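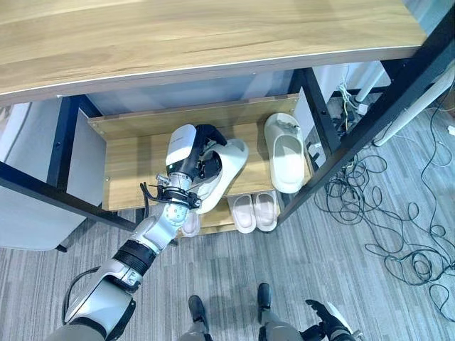

The slipper shift

Visitors to Lunda's offices swap their shoes for slippers at the door, and for years Audrey-Anne Sutherland put the slippers back. She is on the front desk, and in February she handled 534 pairs. Now a robot from Modcombe is learning the job.
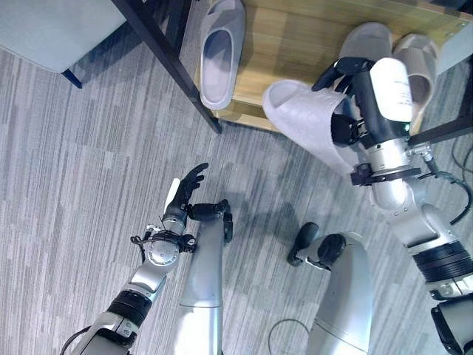 One slipper in the right hand, the left hand free.

Sutherland sets the order of work and checks the shelves afterwards. "My knees are glad of it," she says. "But I watch it more than I'd like — you can't just walk off."

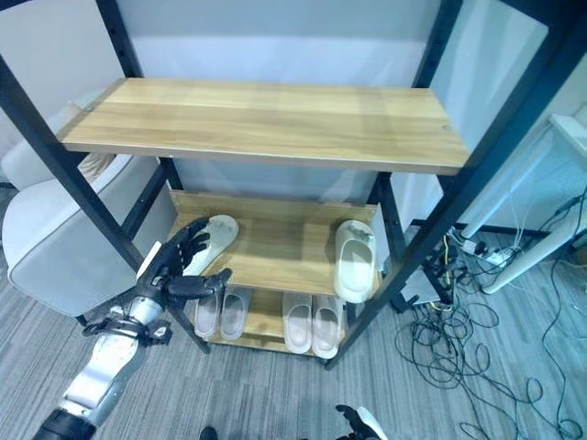
White slippers on the middle shelf, paler pink ones below.

Wayne Arsenault, the office manager, says her hours have not been cut. She has taken on visitor bookings, work she asked for, and had 200 to deal with in her first month. Her pay is still under discussion.

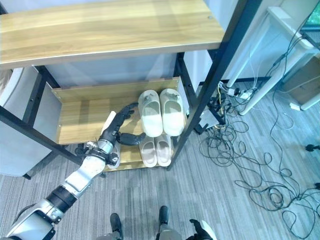
The robot's hand in the rack, its thumb close to a white slipper.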